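Changing the gland packing on a small water pump
22nd June, by Etenesh Tilahun

I love this job! Repacking a gland takes an afternoon at most, and a pump that has dribbled all winter can be good for years more. Switch off, lock the isolator and close both valves before you touch a nut.

Slacken the gland nuts evenly, slide the follower back and hook out every old ring. Do get the last one (it hides right at the bottom). 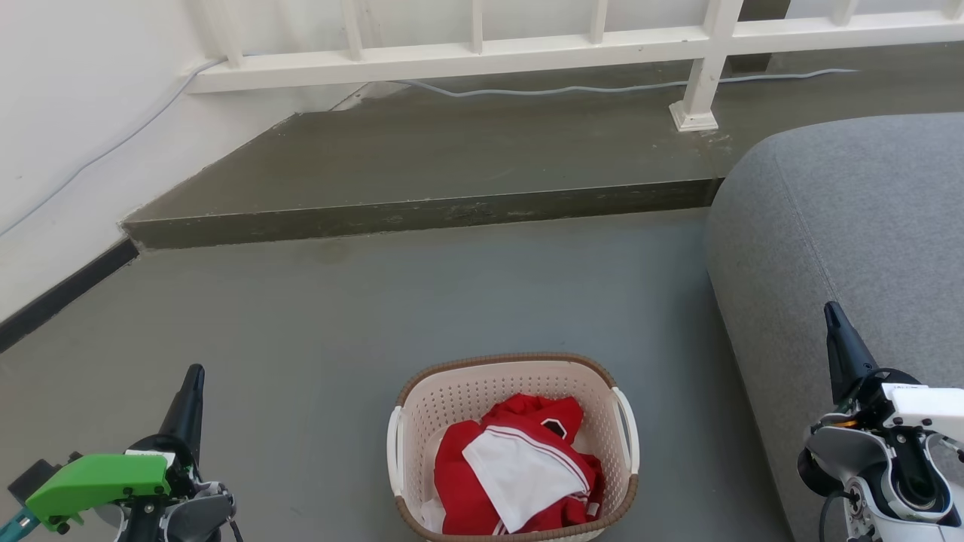
Cut the new rings on a spare bit of shaft, then fit them singly with the joins staggered. Nip the nuts up finger tight, plus 2 flats. On our Dedow I run it for 70 minutes and tighten slowly until it drips steadily. A few drips are good, they keep the shaft cool!

Contact: Mersha Pump Notes, 78 Esano Road, Detville | Back to top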